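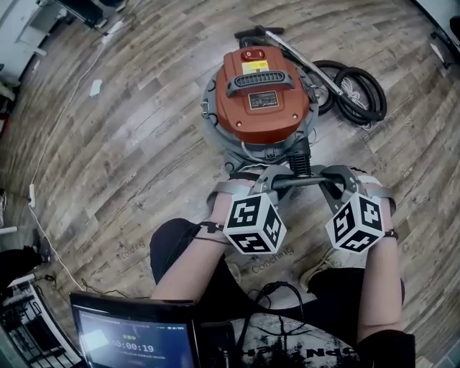

Mustonen wrote, in a comment on an earlier version of this article, that a robot which can push a vacuum cleaner but cannot put one together should not be described as able to vacuum. The remark sums up a long-running disagreement over what counts as a finished household chore.

**Chore automation** is the use of machines to do cleaning, tidying, laundry, cooking and simple workshop tasks that are otherwise done by hand. Some of these tasks have been handled by single-purpose appliances for decades. Others, mostly those that involve picking up, folding or joining ordinary objects, are still done reliably only by people.

## Scope

The term covers homes as well as shop floors, where the chores are much the same: sweeping, emptying bins, wiping benches, putting tools back. It does not normally include production work on an assembly line, where parts arrive in the same place each time.

A distinction is usually made between a *task* and a *chore*. Moving a nozzle over a floor is a task. The chore includes fetching the machine, fitting the hose, finding a socket, moving chairs, emptying the canister and putting everything away. Disc-shaped robot cleaners do the task well on flat, open floors and leave most of the rest to the owner.

## Floor cleaning

Floor cleaning is the most automated chore. It suits machines because the surface is flat and a missed patch does no harm. Stairs, thick rugs, loose cables and damp rubbish remain common causes of failure.

A canister vacuum cleaner of the usual type is much harder for a general-purpose robot to use than it looks. The hose bends in ways that are difficult to predict, latches need force in the right direction, and the power cord has to be kept clear of the wheels or the feet. Small debris is a separate problem, as a person will pick up a bottle cap by hand before it reaches the nozzle, while a machine has to decide whether it is rubbish at all.
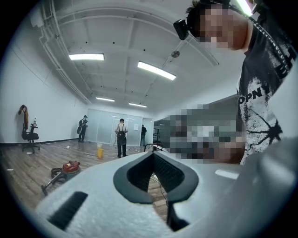 *Hand-held gripper, with a red canister vacuum cleaner on the floor at left.*

## Learning from people

Many current systems are trained on recordings of people doing the work. The person may wear a camera on the head, have markers fixed to the wrists, or hold a gripper of the same shape as the one fitted to the robot. The last method has the advantage that the recorded movement is one the robot could make itself. Its drawback is that people are slower and clumsier with a gripper than with their fingers, and some jobs, such as untangling a cord, become awkward.

Results are hard to compare. Trindix, a test series for cleaning robots, scores a chore only if it is completed from storage to storage with no help. In its November round, 400 attempts were made at a full vacuuming chore and 178 were passed. A further 201 reached the cleaning stage but failed before the equipment was put away - most often at the hose or the plug.

## Other chores

Wiping tables and loading dishwashers have been shown many times in prepared rooms. Folding flat items such as towels is fairly dependable, though slow. Making beds, cleaning bathrooms and sorting mixed clutter are not yet dependable outside trials.

On shop floors, Havesetti sells a bench-clearing arm that returns hand tools to fixed holders. It works from a list of known tools and leaves anything else where it is.
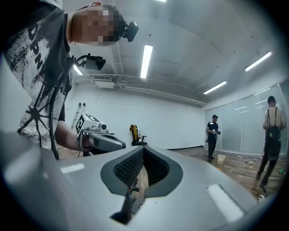 Test conditions remain the main point of dispute. Most trials take place in rooms with good lighting, level floors and little furniture, and critics argue that success there says little about a crowded kitchen. Scattered items help to some extent: a few small white, yellow, orange and green pieces on a wood-effect floor give a machine things of different colours to tell apart, but they do not stand in for a home with pets, toys and wet shoes. The Jallasau trial used 4 occupied flats for this purpose and reported that most stoppages came from objects the residents had moved overnight.

## Present state

No machine on general sale does a full range of household chores. Single-purpose devices are common and cheap, and general-purpose robots are offered mainly to laboratories and a small number of businesses, usually with a person on call to step in. Running costs are seldom published.

## See also

- Robotic vacuum cleaner
- Mobile manipulation
- Learning from demonstration
- Domestic appliance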